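Clunard is looking for kitchen testers (remote, paid, starts in November)

Hi, I'm Temitope Ezeani and I run the tester program for Clunard, which is our simulated kitchen kit for people who are teaching robot arms to handle household stuff. You load a kitchen, pick an arm and a hand, and drive it from your own desk until the dishes are where you want them. We sell it mostly to small labs and college courses, and we're getting the second version ready to ship. Before it goes out I need people to spend real hours in it and tell me what's annoying!

I'm looking for seven testers. You don't need to be an engineer. One of my favorite people from the last round came from restaurant work and had only ever used a game controller, and she filed better notes than I do (she also found a drawer that opened straight through a wall, which I'm still a little embarrassed about).

What you'd be doing

You'd sign in to Hosik, our browser app, and work through a list of short jobs. Pick up a mug, move a glass, put the pepper mill back with the bottles, that kind of thing. Each attempt is saved as a run. After each one you fill in a little form: did the hand go where you wanted, did the object act the way you'd expect a real one to, would you do it again without swearing. The full job list is 1,661 entries long, but please don't panic, we split it up and you'd get 100 of them. You can do them in any order and take as long as you like inside the four weeks.

There's also one group call at the start, where I walk everybody through the controls, and one at the end where you get to complain to me directly. Both are at 4 p.m. Eastern and last an hour. If you can't make the first one I can send you the recording, but I'd really love to have you at the second.

What it pays

$900 for the whole thing, half after your first 50 jobs and half when you finish. You also get a year of Clunard for free, with all the kitchens, and you can keep using it for class projects or your own tinkering. If you have to drop out partway we pay for the jobs you did.

What you need

A laptop or desktop that can play video smoothly, a mouse or a controller, and a decent internet connection. Tablets don't work yet, sorry! You should be 18 or older and comfortable writing a few plain sentences in English. Patience helps a lot. The multi-fingered hands are the trickiest part of this version and I want plenty of attention on them, mainly on mugs, where you can go for the handle or put the fingers down inside the opening and lift from there. I go back and forth on which is easier, and I'd like to hear what you think after a dozen tries each.

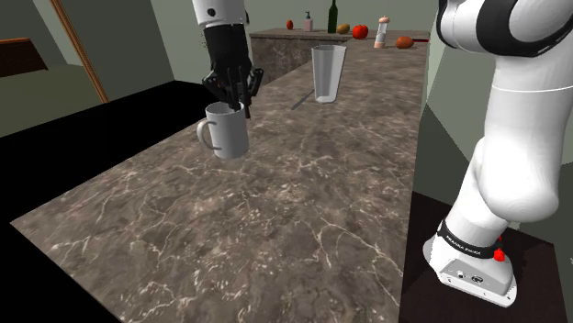 How to apply

Send a note to testers at clunard dot example with "kitchen tester" in the subject line. Tell me three things: what machine you'd be using, how many hours a week you can spare, and a time some gadget or appliance drove you up the wall and what you'd have changed about it. A paragraph is fine. No resume needed, and no cover letter, please.

I read all of these myself, so give me a week or so to write back. If it looks like a fit I'll send you a login for one practice kitchen and five trial jobs (paid, and yours to keep whether or not we go ahead). People who tested Uzor, our older workshop kit, are welcome to apply again, just mention it so I can find your old account.

Questions about pay or tax forms can go to the same address and I'll pass them along to our office in Nedcombe.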